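Vosilham Materials Recovery Facility

The Vosilham Materials Recovery Facility is a sorting plant for mixed household recycling on the eastern edge of Brevgate. It takes in paper, cardboard, cans, glass, and plastic bottles from 12 surrounding districts and separates them for sale to reprocessors. Garden waste, textiles, and electrical goods are handled elsewhere.

History

The site was a rail freight yard until the line to Bumley closed. The engineer Reinhold Böttcher drew up the first plan for a sorting hall there, using the existing loading platforms, which are still in place along the north wall. The plant opened with a single conveyor and a hand-picking line. A second hall was added under Britta Vogler, who managed the site for most of its early life and moved glass onto a separate line after repeated complaints from paper buyers about broken pieces in the bales.

Operations

Trucks tip their loads onto a covered floor, where large items such as hoses, bed frames, and film are pulled out first. The remaining material passes over disc screens that lift cardboard away from containers. Steel is removed by magnet and aluminum by an eddy current separator. Optical sorters then divide plastics by resin type — mainly PET and HDPE — and air jets push each piece into its bunker.

The tipping floor can hold 3000 metric tons, though the operating permit limits storage to 2000. Material left over at the end of the line is sent to the Kocsis transfer station for disposal.

Handling equipment

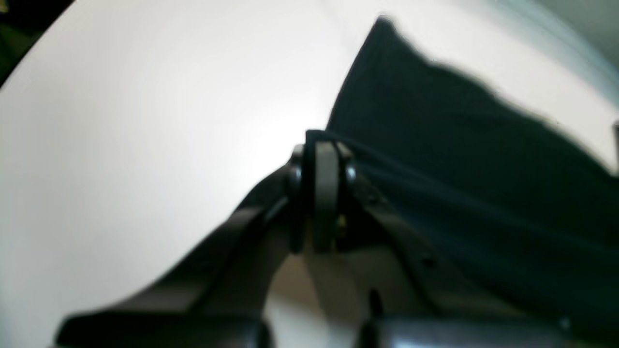 Pivot joint and linkage arm of a robotic gripper.

Contamination

The share of unsuitable material in incoming loads has been a long-running dispute between the plant and the districts. An audit led by Muthoni Lukumay examined 3908 bags and found food residue to be the most common problem, followed by plastic film. Collection crews began leaving rejection tags on bins the following April.

Wolfram Seidel, a Brevgate councilor, argued that the tags were too hard to read and pressed for a printed guide. The revised guide was issued on 2024-07-03.

See also

Bumley landfill
Kocsis transfer station
Waste collection in Brevgate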